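Okay so it's Sunday and I'm doing the toy block thread I kept promising. Short version: I spent way too long this week thinking about shapes.

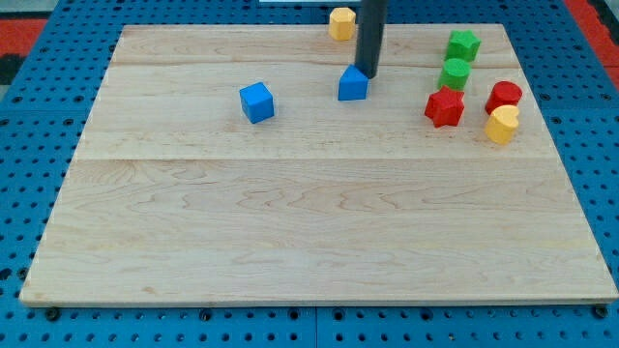

Background: my nephew turns two in October and everybody in the family has decided I'm the block person now. Fine! I accept. But I didn't want to hand over another bucket of plain squares that ends up under the couch.

So I've been going through sets. The Jaltura one was $20 and had nice colors, but every piece was a cube. He'd stack them, sure, and then what?

Begay has a giant box, 345 pieces. Three hundred forty-five. I have stepped on enough blocks in my life, thank you.

What I like is a small mix. A cube or two, a cylinder, one prism, and then the weird ones – stars, hearts, an octagon. Blue, red, green, yellow and we're done.

Stars are secretly the best shape. Lay one flat and it's a little platform. And a red star next to a red cylinder starts a whole conversation about what "same" means (same color? same shape? good luck, kid).

Hearts are a pain to stack but he goes straight for them every time, so hearts stay.

Also, get a board. A big pale wood one, nothing printed on it. Bright blocks show up so well on light maple, and cleaning up is just carrying the board over to the bin.

My neighbor Reginald Quintanilla swears by sorting by color first and shape later. I tried it the other way around and got a yellow heart thrown at me, so maybe he's right.

Still deciding between Avel and Plusell for the gift. If you've had either one for a while, tell me how the paint holds up to chewing. There will be chewing.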